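Harasym Parcours – enclos mobile pour pâturage communal
Réf. HP-400
Marque : Harasym
Distribution : Jornevetti

Le Harasym Parcours est un ensemble de clôture électrifiable destiné aux communes, aux groupements pastoraux et aux éleveurs qui font pâturer des terrains publics sous convention. Il permet de délimiter une parcelle temporaire, un couloir de passage ou une aire d'attente au bord d'une route, puis de rendre le terrain libre à la fin de la période autorisée.

Le kit de base couvre 400 mètres de périmètre. Il se pose à deux personnes. Les filets sont livrés avec leurs piquets déjà montés et se replient en accordéon pour le transport. Les pointes simples conviennent aux sols meubles. Pour les terrains pierreux, commander les doubles pointes (en option). 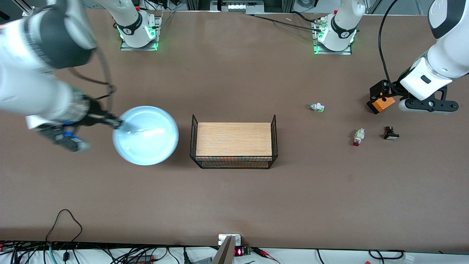 Trilley, 30 août 2025 – Jornevetti reprend la distribution de l'ensemble de la gamme Parcours, jusqu'ici vendue par Lovwood. Les références ne changent pas. Les commandes passées auprès de Lovwood avant cette date sont livrées aux conditions prévues, et la garantie de cinq ans reste valable sur présentation de la facture d'origine.

Plusieurs communes ont adopté depuis le mois de mai des arrêtés qui encadrent la divagation des troupeaux et imposent un enclos signalé sur les terrains ouverts au pâturage. Le texte varie d'un endroit à l'autre : hauteur minimale, distance à la voie publique, affichage du nom du détenteur. Avant de commander, vérifiez en mairie ce qui est demandé. Les plaques de signalisation fournies ont un emplacement libre pour le numéro de convention.

Contenu du kit
Filets électrifiables, 400 m au total
Électrificateur sur batterie
Prise de terre et câble de raccordement
Plaques de signalisation, 15 pièces
Portillon souple avec poignée isolante
Sac de transport

La batterie n'est pas comprise.

Animaux
Ovins, caprins, jeunes bovins. Pour les bovins adultes, ajouter le fil haut (réf. HP-FH). Le filet seul ne convient pas aux chevaux.

Extension
Les filets se raccordent bout à bout. L'électrificateur fourni alimente jusqu'à 1 000 mètres de clôture sur herbe rase. En végétation haute, la longueur utile diminue nettement – faucher la ligne avant la pose, ou prévoir un second appareil.

Entretien
Contrôler la tension chaque jour avec un testeur. Rincer les filets à l'eau claire et les laisser sécher avant de les ranger. Ne pas utiliser de nettoyeur haute pression sur les connecteurs.

Commande et livraison
Expédition sous 15 jours ouvrés depuis le dépôt de Trilley. Retrait sur place possible, sur rendez-vous. Paiement par mandat administratif accepté pour les collectivités. Les pièces détachées (piquets, connecteurs, poignées) sont vendues à l'unité.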